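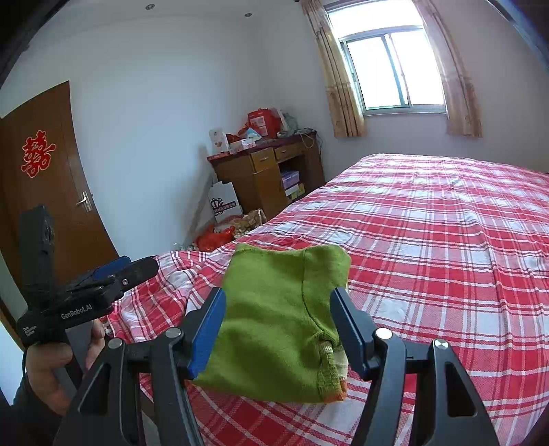 One reader wrote in March that the Wevitz fabric shaver clogs on wool blends and should be skipped. Our unit did clog, though only with the guard set at its lowest height. We ran it on acrylic and wool knits for 3 weeks. At the middle setting the foil cleared pills evenly and left ribbing intact. Raised trim needs the highest setting and light pressure. The lint bin is small and its latch is stiff.

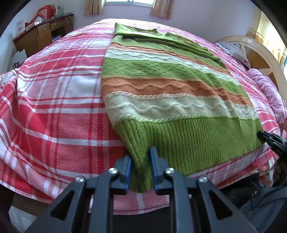

Does it work while charging? It runs from the cable at full speed, but the cord is short and pulls the head off line.

The Hirnosus model has a larger bin and a weaker motor. Replacement blades for the Wevitz come in packs of 2 under part number 965. The blade screw is soft metal, so use a driver that fits.

Rating: good on flat knits, fair on textured ones.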